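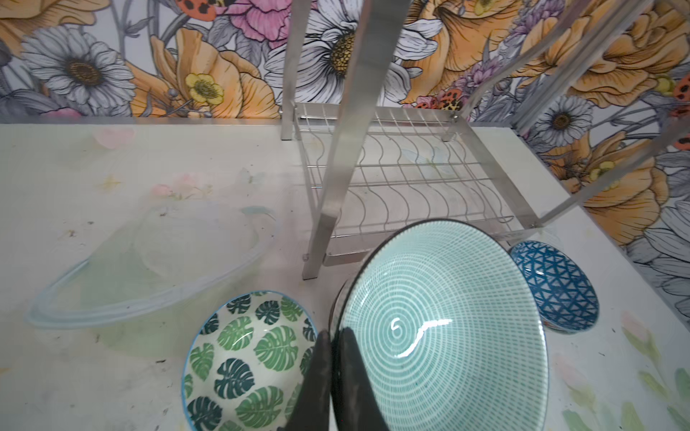 The float should have gone on the east side of the pier, where the bottom is deeper and the wake from the channel is weaker, Lachlan MacLeish said of the harbor department's plan for a new passenger landing at Sedton. The department has kept the west side. Work on the landing is set to start in April, and the seasonal boat to Gostidari will use a temporary berth until it is finished.

The new landing consists of a float, a hinged gangway and a short section of rebuilt pier deck. The gangway and float together measure 208 feet from the pier edge to the outer fender. The existing landing is a fixed set of steps with a lower platform that floods at spring high tides and sits well above the water at low tide. Boarding is suspended at both ends of the tide range, and the boat has to hold off the pier until the level changes.

A floating landing removes that restriction. The float rises and falls on guide piles, and the gangway pivots at a hinge on the pier deck while its lower end rolls on a plate fixed to the float. The slope is steepest at low water. Drawings on file at the harbor office show the gangway with a slip-resistant walking surface, continuous handrails on both sides and a transition plate at each end. The lower plate lies flat on the float at all stages of the tide shown in the drawings.

The contract for the float and gangway went to Brøndum. The sections will be built off site and brought in by water. Pile driving is limited to daytime hours and has to stop whenever the Gostidari boat is approaching or leaving the temporary berth. The contractor will give notice on the harbor's working radio channel before each period of driving.

The east side was studied and dropped, according to the report attached to the plan. The deeper water there would have required longer piles, and the approach crosses the line used by fishing boats leaving the inner harbor. The report agrees that the west side is more exposed to wake. Its answer is a slower speed zone off the pier and a heavier fender on the outer face of the float. MacLeish's written comment argues that the speed zone will be hard to enforce in the evening, when most private boats return, and asks for wake readings to be taken at the float through its first season. The department has entered the comment in the record and has not yet replied to it in writing. 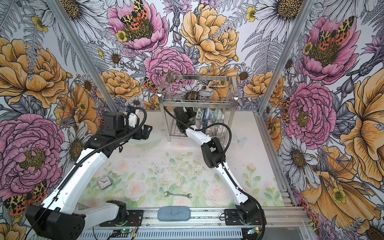
Two robot arms at a dish rack, with four bowls standing in its lower tier.

The temporary berth is on the inner face of the fuel dock. Two crossings a day will run from there in each direction, the same number as last season, but departure times will shift with the tide. The berth dries out partly at low water and cannot be used for part of each tide. A table of departures will be posted at the harbor office and at the Gostidari landing before service begins.

Passengers will line up on the landward side of the fuel dock gate and will be walked to the boat as a group. No boarding will take place while a vessel is taking on fuel. Bicycles will be carried as space allows. Hand carts and large freight will move on the supply barge until the new landing opens, and island residents who ship building materials have been asked to book barge space early.

The limit on the boat remains 100 passengers. The plan does not change it, and the report states that the float has been sized for a full load waiting to board while another is coming off. Waiting areas for the two groups will be separated by a rail down the middle of the float. The rail can be taken out in sections for winter storage.

Tickets will be sold through Pusteo, the booking system already used for the harbor's visitor moorings. Paper tickets will still be sold at the window on the pier, and unused paper tickets from last season will be accepted on any crossing. Bookings made online will be tied to a departure. If a crossing is moved on account of the tide or the pile work, the booking moves with it and the passenger receives a message with the new time.

The old steps will stay in place through construction as an emergency landing only, with a chain across the top. They will be removed after the float has been inspected under load. The stone face behind them will then be repointed, and the two iron ladders next to the steps will be replaced at the same spacing.

Parking at the head of the pier will be reduced while the deck section is rebuilt. The loading zone moves across the street, beside the bait shop, and the accessible spaces move to the north side of the harbor office. The footpath along the seawall stays open, except when sections of gangway are being lifted from the barge.

Drawings, the wake study and the written comments can be read at the harbor office during opening hours. Comments on the temporary berth are still being accepted there and by mail.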